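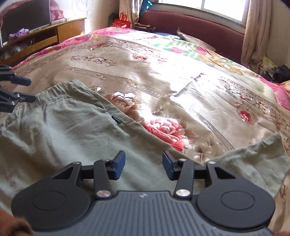 Household Handling Group, Bornthorpe

How we planned the money for the second pair
Posted by Định Tô on 19 March 2026
Print this page | E-mail this to a friend

Search this blog Enter keyword Go

In January I was asked to write the equipment plan for our group, and I did it badly the first time. I wrote one line, "hand-held grippers, one pair", and one price. My colleague Ngô read it and asked me where the blue jaw pads were. I had not thought that pads are something you buy again.

So I made the list a second time, more slowly. Our work is with clothes and bedding in ordinary bedrooms, and a crumpled garment on a satin bedspread is a different job from a box on a bench. The cloth slides and folds over itself, and the jaws must close on a thin edge such as a waistband. For the budget it means more practice hours, and more hours means more wear.

The supplier in Plastamham gave us a price of £1949 for a pair. The one in Wivesness asked £1508, but without spare pads and with delivery to be paid by us. When I added four sets of pads, the small screws and the delivery, the cheaper offer came to more than £2000. I was surprised and did the sum again on paper. It was the same.

We have ordered from Plastamham. I also learned to ask some things before I ask the price:

- Can we change the pads ourselves, with a normal screwdriver?
- Are the finger pivots sold as a part, or only together with the whole finger?
- How long is the waiting time for a repair, and do they lend a unit meanwhile?

The last question was the most useful. Wivesness needed a week to answer it – Plastamham answered the same afternoon.

I still have no good line for travel between homes, and the bags for carrying are also missing from the plan. If your group has a budget sheet for this kind of work, please write to me. I would like to compare.

Recent posts
Folding towels: notes on practice hours
Which spare parts we keep in the cupboard
My first purchase order in English
Renting or buying a work table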